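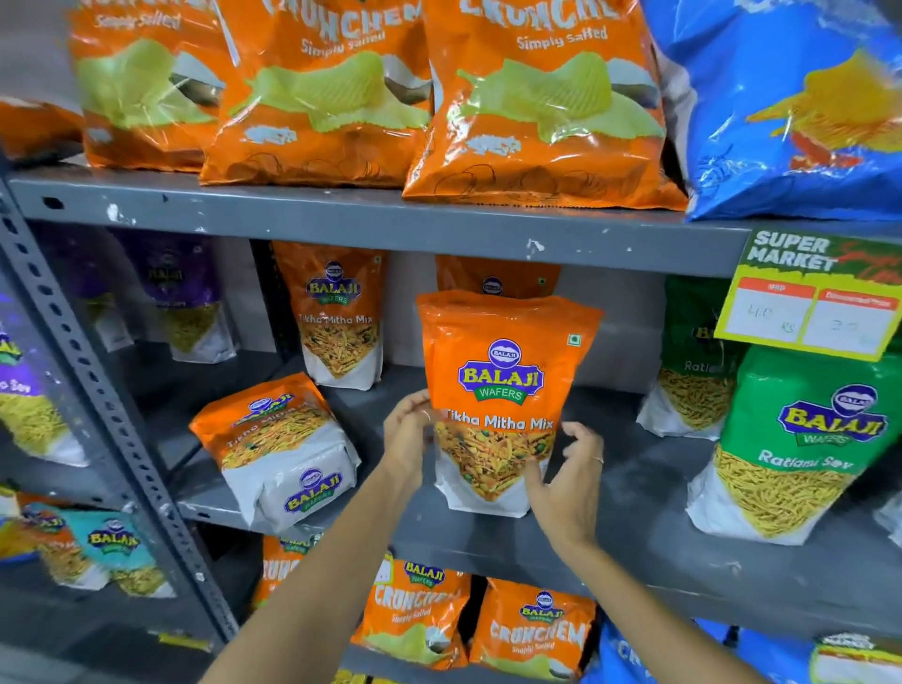 Balaji Wafers, Tikha Mitha Mix, snack shelf.

Notebook, post sound, Clanlow serial, November
Entry started 09:40

Carried over from last entry: episode 3 dialogue conform, lead actress replaced after the pilot block. Her scenes were reshot but the wide shots with the family in the courtyard were kept, so the old voice is still in the guide track under other people's lines. Anoma Howlader wants every trace of it out before the mix. The channel promo is already cut with the new voice.

Conform
Ran the new edit list against the production sound. 1,433 events after removing music and black. 30 failed to relink. Of these, most are from the hospital corridor day, when the recorder was set to the wrong project rate. Fixed by forcing the rate in the header on copies. Originals untouched in the Piten folder.
Three events still missing after that. All are the mother-in-law's reaction lines from the wedding sequence, probably recorded as wild tracks and never logged. Asked Nusrat Dissanayake to check the paper sheets.

Old voice removal
Tried first on scene 14, kitchen argument. Boom has both actresses, lavs are separate. Muting the old lav and using only the remaining lavs gives a clean result on close-ups but the room drops out audibly on the wide. Filled with tone from the head of take 2. Acceptable at low level, not acceptable once the ceiling fan line starts, as the fan in take 2 is at a different speed.
Second attempt: fan tone built from the tail of take 5, looped at 11 seconds with long crossfades. Better. Loop point audible on headphones only if you know where it is. Leaving it.

Scene 22 is worse. Old voice overlaps the brother's line on both lavs. Options are to loop the brother or to lay the new actress on top and hope it masks. Tested the second with a scratch read by Hashini Sultana. Masks the vowels, not the consonants. Brother goes on the ADR list.

ADR
Session booked for the new lead, 600 Hz test tone at head of each reel as the stage at Wimuvau asks for it. (Their template, not ours. Do not change it.)
Her on-set delivery is lower and slower than the earlier actress. In the kept wides her lips are not visible, so sync is free, but the other actors answer at the old pace. She will need to come in early. Marked the streamers with the other actor's first word as well as her own.
Negative scenes from episode 5 on: director wants her quieter when the character is lying. Inger Ásgeirsdóttir has notes from the read-through and will send them. Keep mic distance the same for these and let the level fall – last time we rode the gain and it read as a different room.

Recap sting
The serial repeats the last reaction three times with the sting at each episode end. The sting file supplied by the composer peaks over spec on the third hit. Pulled down 3 dB on that hit only. Vidar Isaksson objects that the third hit is supposed to be the loudest. It is still the loudest after the change, measured. Sent him both versions.

Loudness, first pass, episode 3
Dialogue steady through acts one and two. Act three climbs because of the procession drums. Drums are baked in with crowd on the stereo atmos, no separate stems. Cut the low shelf a little and left the rest for the mixer. Not worth more time before picture lock.

Format problem
The Bhattacharjee session template opens with the old bus layout if loaded from the server, new layout if loaded from the local drive. Same file name, different dates. Renamed the old one with OLD at the front. Anyone with an episode 2 session open: save, close, reopen from local, check that the effects bus goes to 5 and not to 7.

15:20. Nusrat back with the sheets. Two of the three missing lines found, logged under the pickup day with the scene number written upside down on the slate note (22 read as 55). Relinked both. Third line is not on any sheet. Adding to ADR list for the mother-in-law, one line, four words.

To do
Send ADR list to Anoma, brother and mother-in-law included
Export scene 14 with new fan tone, picture burn-in on
Wait for Vidar on the sting
Ask for separate drum stems for episode 4 before it is locked
Back up Piten copies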